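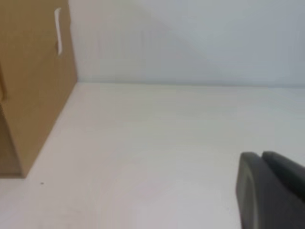 Teleop vs hand guiding for cabinet doors

stelileck_j
Posts: 107

I am collecting demonstrations for a door-opening task on a mobile base with a single arm. The cabinet is plain light wood with an upright recessed slot for a handle. The gripper has to get one finger into the slot, pull sideways and outwards until the door clears, then let go and push the door from its inner edge.

So far I have driven everything by remote control with a leader arm. The approach is fine. The trouble starts at contact. I get no force back through the leader, so I tend to overshoot into the slot and the follower stalls against the back of it. The policy has learned to do the same thing, with a pause of a second or two at the stall.

Would you switch to moving the arm by hand for this, or stay with remote control and clean up the data?

Jean Gunn

trork_arm
Posts: 42

By hand, without question. You feel the edge of the slot through the arm and stop when you should. I did drawers and doors this way on a Trorkedell arm and the contact phase was far cleaner than anything I managed remotely. Put the arm in gravity compensation, hold it above the wrist and record joint positions plus wrist camera.

wpaucar
Posts: 3,499

I disagree with the above for camera policies. If you hold the arm above the wrist, your hands and sleeves will be in view of any external camera for the whole demonstration, and will be missing when the robot runs alone. The wrist camera is less affected, but your shadow still falls on the door.

There is a second problem. When you push the arm by hand, the recorded joint positions are where the arm went. They are not commands. At contact the two differ, and that difference is what produces the pulling force. Play back bare positions and the finger will sit in the slot without pulling hard enough to start the door. With a leader arm you get the commanded position for free.

Wilmer Paucar

trork_arm

The shadow point is fair. On the second one, you can replay each hand-guided run with the person out of the way and record commands and images during the replay. It takes twice as long but deals with both complaints.

wpaucar

It deals with the images. It does not deal with the force unless you add an offset by hand during the pull, and then you are guessing at the number. Replay also needs the door and base back in exactly the same place. On a fixed arm, fine. On a mobile base I would not count on it.

stelileck_j

The base is the part I left out. It stops in a slightly different place every time, up to 42 mm to either side, and I want that variation in the data. Replay would mean leaving the base parked for each pair of runs. Possible, slow.

Is there any cheap way to get contact feedback on the leader? Motor current on the follower is available.

renaud_k
Posts: 3,362

Yes. Take the follower's position error, scale it down, and apply it as a small opposing torque on the leader joints. Start with a low gain and raise it until the leader starts to buzz, then back off. It will not feel like touching the door, but you will notice when the finger meets the back of the slot. Low-pass the signal first or gear friction will drown it.

If the leader motors cannot do torque control, use sound. We had a tone that rose with follower current. Ugly to listen to, but operators stopped stalling within an afternoon.

Also check your wrist camera view at the moment of insertion. If the fingers cover the slot in the last few centimetres, the operator is working blind and so is the policy. Tilting the camera mount may gain you more than either method of teaching.

trork_arm

Agree on the camera. Still think a new operator gets usable door data sooner by hand than with a leader arm. I have trained people on both.

wpaucar

Sooner, yes. I would use hand guiding to find out how the motion should go, then do the real collection remotely. Someone who has felt the slot once drives it better afterwards.

On the existing data: do not throw it out. Cut the stalled section where the follower velocity is near zero and the position error is high, but leave a few steps on each side. If you cut hard up to the point of motion you get a jump in the commanded position, and the policy will reproduce that as well.

stelileck_j

Trimmed the stalls with a velocity threshold, kept five steps either side. The pause has gone from most rollouts. It still goes in too deep on the ones where the base stops far to the left.

I have the tone running on follower current now. The torque version will have to wait, as the Monedura leader I am using only takes position commands.

renaud_k

For the far-left cases, look at the angle of the finger going in before you blame depth. If the wrist is turned even slightly the tip catches one side of the slot, and the operator pushes harder to get past it. Collect a separate batch from that side only, approach slowly, and square the wrist up before moving in.

stelileck_j

Will do. I have 107 demonstrations in the current set and very few from that side. Will post the success rate when the new batch is trained.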